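**FOR IMMEDIATE RELEASE**
Pidambridge, April

# Mulcahy Puts Storage Box Claims to a Plainer Test

Mulcahy, the home storage advice service based in Pidambridge, today released its spring notes on divided storage boxes, and the findings will not please anyone who bought a stack of them in January. Most households that took part ended up with tidier drawers for a while and more plastic for good.

The notes follow 7 households in Skokelside over 90 days. Each was given clear boxes with divided trays and asked to sort one problem area: sewing notions, screws, craft beads, spare batteries, whatever had been piling up. At the end, 5 of the 7 had at least one tray back in its original mess. The other two had kept theirs in order, and both had started by throwing things out.

"Organizing products are sold on the picture of the finished shelf," Mulcahy said in a statement. "We wanted to see the shelf three months later. A grid of little cells does nothing about the forty buttons you were never going to use."

The service does not tell people to avoid divided trays. It does question several claims often printed on their packaging. "Fits everything" was the weakest. Small cells suited beads and fasteners, but households with mixed items, such as tape, scissors and thread together, gave up on them and went back to an open bin. "See it at a glance" held up only when the box sat alone. Once boxes were stacked, people opened the wrong one first and began adding labels, which clear walls were supposed to make unnecessary.

Mulcahy's Bralline workbook, a free guide revised alongside the notes, now asks readers to finish the sort before they shop. Its main advice:

- Empty the drawer onto a table and leave the box out of it until the sort is done.
- Measure the largest item you plan to keep, then check it against the cell, not the outside of the box.
- Buy one box. Use it for a month before buying a second.
- Check that the tray lifts out without tipping. If it doesn't, cleaning it will be a chore.

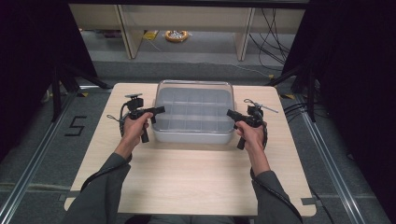 *A clear box with a divided tray inside, on a light wood-grain table.*

The service accepts no payment from makers or sellers of storage goods. It also concedes that 7 households is a small group and that a larger one might give a kinder result. A follow-up covering closet bins is planned, with the same 90-day wait before anything is published.

Copies of the notes and the Bralline workbook are available on request from the Mulcahy office in Pidambridge. Press questions are answered Tuesday mornings.

###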